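Workshop > Benches and Fixtures > Tips

Setting Up a Small Robot Arm on a Shared Workshop Bench

Reading time: 4 minutes

Members of the Prarkum workshop who wish to build or run a small arm at the long bench are asked to read the following tips before their first session. They were drawn up by Fouad Matar after the first arm was installed in January, and they apply equally to anyone doing the same work in a spare room or garage at home.

Mount the arm before wiring it. A base that shifts under load will undo any careful adjustment made later. Use four bolts through the tabletop with wide washers underneath, and check them again after the first hour of running. Clamps are acceptable for a trial, but a clamped base should not be left overnight.

Choose a plain, light-colored top. Dark cables, dropped screws and small washers are easily found against white, and the wrist camera has less to confuse it. Scuffs from the fingers are to be expected. Wipe the surface with a damp cloth and mild soap; do not use scouring powder, as it dulls the finish and holds dirt.

Run aluminum rail along the far side of the bench if space allows. Lamps, stops and cable clips can be fixed to the grooves and moved without drilling. Members should leave a gap large enough for a hand between rail and tabletop. Parts do fall behind it.

Keep cables on the outside of the arm. Leave a loop of slack at each joint, then move the arm slowly through its full reach with the power off. If a cable pulls tight at any point, lengthen the loop before going further. The Bitar cable sleeves in drawer 4 are suitable and may be taken without asking.

Begin with light household items. Cups, tubs and brushes are good first objects, and a mistake with them costs little. Glass is not permitted on the bench while the arm is powered. Clear plastic deserves particular patience: the camera sees the table through the wall of the vessel, and bright reflections may be taken for an edge. Turning the lamp to one side usually helps more than changing the settings.

Approach a round container from low down. Where the walls taper, the base is narrower than the rim, and fingers closed near the top have a tendency to slide. Open the gripper wider than seems necessary, bring it down until the fingers sit on both sides of the base, and close it at the slowest speed.
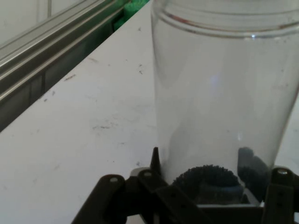
Once the grip is steady, lift by the width of a finger and wait before moving sideways. A container with something inside it will lean toward the heavier side, and that lean should be corrected at the bench height - never in mid-air. Lower it again, turn it slightly, and repeat the lift.

Check the finger screws at the end of each session. They loosen with repeated closing. Tighten them by hand with the short driver, stopping as soon as they are snug. The log sheet should show the number of closings since the last check, and the fingers are to be inspected fully every 1000.

Switch off at the wall. The arm should be lowered to its rest position first, as the joints will drop when power is removed.

Questions may be left in the workshop book under bench reference 3390. These tips were last revised on 3rd March.

Related tips
Labeling Shared Drawers at Prarkum
Fitting a Skurkberg Shelf Above a Workbench
Care of the Plerano Bench Vise
Storing Short Lengths of Aluminum Rail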